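Section 5: Setting Up the Squad and Match Records

This section covers the first season setup in Vemden Club Records, from creating the squad list to checking career totals. It assumes you have installed the program and signed in with an editor account. If you only have a viewer account, ask your club administrator to change it before you start.

Before you begin

Have the following to hand:

- The club's player registrations for the current season
- Match reports or team sheets for every game you want to enter
- Any earlier appearance and goal totals you plan to carry over

Older totals can be added later, but it is easier to add them before the first match is entered. See step 4.

Creating the squad

1. Open the Club menu and choose Squads, then New Squad. Type a name for the squad. The name appears on all printed reports, so use the form your club uses in public, such as "Irus Athletic First Team."

2. Choose the season. Seasons that run across two calendar years are shown with both years. If your league plays from spring to fall, select Single Year.

3. Add players one at a time with Add Player, or bring them in from a spreadsheet with Import. The spreadsheet needs a column for last name, first name and date of birth. Shirt number and position are optional. You can import up to 200 players in one file.

Note: Two players with the same name and date of birth are treated as one person. The program asks you to confirm before it joins the records.

4. Enter carried-over totals. Open the player's page, select Career, and type the appearances and goals from before your first recorded match. These figures are kept on a separate line marked "Prior" and are added to the totals automatically. For example, a player with 132 prior appearances who plays in the first match you enter will show 133.

Caution: Do not enter prior totals for games you also intend to enter as full match records. Those games will be counted twice, and the program cannot detect it.

Entering a match

5. Choose Matches, then New Match. Select the opponent from the list or type a new one. Opponents are stored with the spelling you give them the first time, and "Coelho" and "Coelho FC" will be listed as two different clubs.

6. Select the competition. League, Cup and Friendly are already there. To add another, such as a regional tournament, choose Edit Competitions. Each competition has a check box called Count Toward Career Totals. It is off for friendlies and on for everything else.

7. Fill in the starting lineup, followed by the bench. Click a player's name to move it from the squad list to the match sheet. A player who stays on the bench for the whole match is recorded as an unused substitute and does not receive an appearance.

8. Enter substitutions with the minute of each change. For a change made in stoppage time, type the minute, a plus sign and the added minute, for example 45+2.

9. Enter goals. Pick the scorer, the minute and the type: open play, penalty, free kick or own goal. Goals in a penalty shootout go on the Shootout tab and are not added to a player's career total.
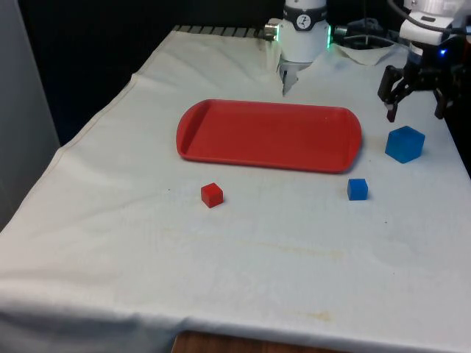

Checking and correcting totals

When a match is saved, totals are updated for every player on the sheet. To check them, open Reports and choose Appearances and Goals. Select the squad and the season, or All Seasons for the full career list.

If a figure looks wrong, click it. A list of the matches behind it opens, with the Prior line at the top. Most errors come from a friendly entered as a league game, or from a substitute who was left on the unused list.

To correct a saved match, open it and choose Unlock. Make the change and save again. The program records the date and the name of the editor in the match history, as in this entry:

14/07/2026, Kulsoom Awan: scorer changed, minute 9.

Note: Deleting a player removes the name from the squad list only. Match sheets and past totals are kept. To restore the player, choose Squads, Former Players, and then Return to Squad.

Caution: Deleting a competition removes all matches entered under it. Make a backup first from File, Back Up Records. Backups made with the older Fininano program can be opened but must be saved again in the current format before you edit them.

For printing season summaries and player certificates, go to Section 6.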